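Part-Time Sales Assistant, Jewelry and Accessories
Skirkent, Etton store
Posted 2018-09-01

Skirkent is looking for a part-time sales assistant for its store in Etton. The position is open now and will stay open until filled. We would like the new person to be fully trained before the January stock count.

We sell costume jewelry, scarves, small bags and gifts. Most of our customers live in Etton or come in by bus from Fedurbridge, and many of them are buying a present and want some help choosing. You do not need to know jewelry when you start. You do need to be comfortable talking to people you have not met before.

The job

You will work on the sales floor and at the register. Daily tasks include greeting customers, taking payments, wrapping gifts, restocking the displays and keeping the glass cases clean. You will also unpack deliveries, check them against the packing slip and put price tags on new items. Small repairs, such as replacing a clasp or a jump ring, are done in the store. We will teach you how.

Bracelets and rings are our busiest section. They are laid out in trays by the register and need to be straightened several times a day.
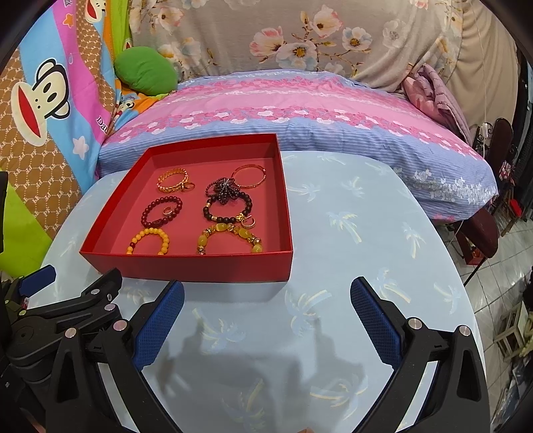
Bracelets and small gold pieces in a red tray.

Hours and pay

The position is 2 days a week, one of them always a Saturday. The other day is agreed on when you are hired. Extra shifts are available in the weeks before the holidays. Pay is hourly and depends on experience. You will get a staff discount of 40 percent on regular stock after your first month.

What we ask for

You must be at least 18 years old and able to stand for most of a shift. You should be able to do simple math without a calculator and write a clear note for the next shift. Boxes from our supplier, Etim, can be heavy, and you will carry them up one flight of stairs from the back door. Experience in a store, cafe or market stall is helpful but not required. A second language is a plus.

How to apply

Bring or mail a resume and a short letter to Skirkent, 408 Station Road, Etton. In the letter, tell us which days you can work and when you could start. Please include the phone number of one person who has worked with you. The number 41 bus stops across the street.

Interviews take about 40 minutes and are held at the store before opening. We will call you if we would like to meet you. Applications are kept on file for six months.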